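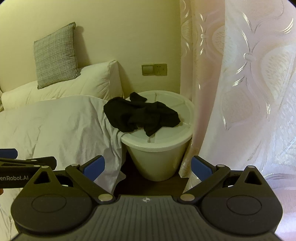 Minutes of the Skomlow Robotics Club, regular meeting, January 10, 2022. Subira Kombo in the chair, and also taking minutes, so complaints about either can go to the same address. The chair called us to order at the second attempt. First business was the bedroom tidying project, our entry for the Fundport student round in the spring. Team Alvarado reported on grasping practice with the hand-held grippers. The group talked for a while about the black garment on top of the white bin, which half the room called a sock and the other half declined to classify. It was agreed that the label list needs an entry for "cloth, small, other." It was further agreed that a bin with a lid is a harder problem than a bin without one, and the rules do not say which we get.

Minutes of the last meeting. Approved, with one correction. The phrase "mostly working" in the section on the wrist joint was changed to "working once."

Data collection. The target is 600 pick-ups by the end of the month. We have 500, of which Team Misstead wants to throw out every one done before the winter break, on the grounds that the grip pads were mounted backward. Team Alvarado does not accept that they were backward. After discussion (long) the chair asked both teams to look at the same gripper at the same time and report next week. Nobody is to delete anything until then. This includes "moving it to a different folder."

Bedding. A member asked if the robot is expected to make the bed. The rules say "restore order to the room." Misstead reads this as yes. Alvarado reads it as the floor only. A rumpled duvet is a lot of white fabric with no obvious corners, and the chair doubts we can solve that by spring. Voted to write to the organizers and ask. Voted also not to ask in a way that gives them ideas.

Curtains. Sheer fabric continues to confuse the depth readings. Shiny thread is worse. A motion to pin all curtains back before every run failed, as the competition room will not be pinned for us. A motion to complain about it passed.

Money. The parts budget for the year is $3000. The spare motor order from October has still not shown up and the supplier has stopped answering. Subira will call. If there is no answer we buy from the other place and pay the extra shipping, which is $10 and was debated as if it were more.

Shop rules. Batteries go on the charging shelf - the one with the sign. The drill press is not a coat rack. Whoever borrowed the good hex keys has until Friday before we start guessing out loud.

Any other business. Team Misstead asked to change its name. Tabled again.

Action items
Subira: call supplier, write to organizers.
Both teams: joint gripper inspection, in person, civil.
Alvarado: draft the new label list and send it around before the next session.
Misstead: bring back the extension cord.

Adjourned when the building lights went off.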